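Home Ask Topics Members Log in

Swimming > Racing and training

4 min read

Dropping time in the 400 free but dying at 250 every single race, what am I doing wrong

Juniper Mbeki
20 September 2024

Hi all. Masters swimmer, came back to it in January after a long break (kids, knee, the usual). Swim with the Hudley club, three sessions a week when work lets me, two when it doesn't. Long course pool only on Saturdays, otherwise short course.

So the 400 free. I have done three this year and every one goes the same way. First 100 feels like nothing. Second 100 still ok. Then somewhere after the 250 turn my arms just go, stroke gets short, I start breathing every two and the last 100 is survival. At the Wudside open last weekend I was third in my heat at halfway and touched seventh. Overall I am faster than the spring, so something is working, but my splits look like stairs going the wrong way.

Coach says "go out easier" and leaves it at that. I thought I WAS going out easier. I don't feel like I'm sprinting.

Normal week for me:
Tuesday — warm up, drills, then mostly 50s and 100s, decent rest
Thursday — whatever the lane is doing, usually IM stuff
Saturday — long course, longer swims but we chat at the wall a lot

Race morning I eat toast and a banana two hours before. Warm up is 416 meters or so it says on my watch, which is obviously the watch being stupid, call it eight lengths of the long pool and a few strokes.

Is this pacing, fitness or food? Next one is the Shenoy meet and I'd love to swim one 400 where I don't hate the last quarter. Thanks in advance and sorry for the essay.

Giang Phí

Pacing. Maybe a bit of fitness, but pacing first.

"Feels like nothing" in the first 100 is the trap. You're fresh, you've got the dive, adrenaline, everybody feels great. Feeling is no use there, you need a number. Take your best 400 from this year, divide by four, and the first 100 should be maybe a second or two under that becuase of the dive. No more. Then hold the middle two dead level. I bet if you dig out the Wudside splits your first 100 is miles under the average.

What I'd do on a Tuesday in place of all those rested 50s:

Broken 400. 4 x 100 at your target race pace, 20 seconds rest, and somebody reads you the time on each one. If the first is too fast it counts as a fail, same as if the last is too slow. Be strict about it. Do that once a week for a month, then cut the rest down.

The other one is 9 x 100, comfortable hard, short rest, all within a second of each other. Boring. Works. I did it all last winter with the Fadance lot and my third 100 stopped being a disaster.

Also your Saturday. You've got the long course water and you're chatting in it! Do a straight swim, at least a few hundred meters without stopping, build the second half. Long course has half the turns so if you only train short course you're getting a little rest and a push off every few seconds that you won't get on the day. 250 in a 50 pool is about when that bill arrives.

Warm up is too short as well. I'd double it and put in four 50s at race pace so your arms know what it is.

On food, toast and a banana is fine, wouldn't touch it. I have the same except with peanut butter, and a bit earlier if the heats are late.
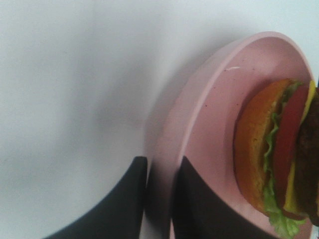
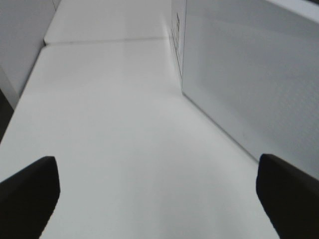 White tabletop, with the pink plate in the first one.

Anyway, splits. Post them if you have them and I'll have a look.

One more. Breathing every two is fine. Do it from the START. Lots of people hold every three for the first 200 since it looks tidy and then they're in oxygen debt and switch when it's too late. You don't get a medal for breathing less. Every two, swap sides if your neck hates it.

Trí Lã

legs. you're kicking too much. six beat kick on a 400 is fine if you're 19. go two beat till the last 100 then use them

Thắng Chu

Mostly agree with Giang, but don't think it's only pace. Read this bit again: "arms just go, stroke gets short". That can be pace but it can be catch too. When people get tired the elbow drops and then you're slipping water, so you turn over faster to make up for it, which tires you more. Round and round.

Easy check. Count strokes per length on a 400 in training. Doesn't matter what the number is. If length two and length seven are close, your stroke is holding and it's pace/fitness. If you've put on four or five strokes by the back half then technique is going first and no amount of 9 x 100 fixes it, you'll just practise swimming badly while tired.

If it's technique — fist drill, a bit of sculling, pull buoy work but NOT big paddles if you've had a long break. Shoulders. I came back too quick with paddles and lost most of a summer.

Don't agree on doubling the warm up, depends how long you stand around after. At the Shenoy meet the warm up pool closes early and then you can be sat on a plastic chair for ages. Last year I was freezing by the time my heat went. Take a hoodie, socks, do arm swings behind the blocks. That matters more than the extra lengths imo.

Not sure about Trí's two beat thing. If she's never swum two beat she isn't going to learn it by the next meet, and a bad one makes your hips sink. Just kick softer for the first 200. Same idea, less to go wrong.

And a negative split is worth doing ONCE in a small meet even if the time's rubbish. Go out embarassingly slow, let them all leave you, then pass people after 250. Different race completely. After that you'll know what easy is meant to feel like.

Juniper Mbeki

Thank you all, so helpful. Found the splits. First 100 was five seconds under my average. FIVE. Ok Giang you win your bet.

Will do the broken 400 on Tuesday if I can get a lane, and count strokes on Saturday. Hằng Lưu from my lane has said she'll read the times out. Hoodie going in the bag now. Will report back after Shenoy.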